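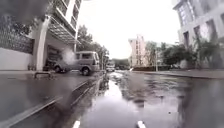
I have been meaning to write about my grandmother's soup for a long while now, and every time I sit down to do it I end up making the soup instead, which uses up the afternoon and leaves me too full and sleepy to type anything. So today I've put the pot on first and brought the laptop into the kitchen, and we'll see how far I get before the barley needs me.

She never wrote the recipe down. What I have is the back of an envelope from July, the last summer I stayed with her in Barnow, on which I scribbled things while she cooked and talked at the same time. It says "onions, more than you think" and "NOT the good butter" and then, underlined, "ask about the celery". I never did ask about the celery. I've tried it with and without over the years and I lean towards with, leaves and all, but I do sometimes feel her looking over my shoulder when the knife comes out.

The onions want a good 30 minutes on the lowest heat you can manage. I know every recipe tells you ten, and I have believed them in the past — usually when I was hungry — and the soup was thin and a bit cross both times. Put the lid on, leave a small gap, and go and ring somebody.

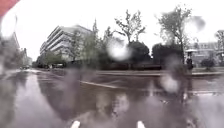 After the onions come the carrots and the barley, and a parsnip if there's one going soft at the bottom of the drawer. My friend Yutong Long puts a spoonful of miso in hers, and I was rather sniffy about it when she told me (sorry, Yutong!), but she brought a flask of it round when I had that dreadful cold and I have been quietly doing the same ever since. Granny would have had something to say. She'd have had a second bowl as well.

The pot is hers, by the way. It's a great heavy cream thing with a chip in the lid, and it came home with me on the 113 bus, on my lap, wrapped in two tea towels and a cardigan. The driver asked if I had a baby in there. I've since been given a much smarter one, and it lives on top of the cupboard with the cake tins and comes down at Christmas for the red cabbage.
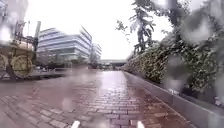

Very much a soup day on the brick path.

Bread next, and I'm afraid I've stopped baking my own for this. A plain white loaf, cut thick and toasted on one side only, is what we always had, and anything with seeds in gets in the way. Butter it on the untoasted side. My brother does it the other way round and we have agreed not to discuss it at mealtimes.

Right, the barley is starting to catch, so I'm going to go and stir. If anyone reading has a view on the celery, do please leave it in the comments.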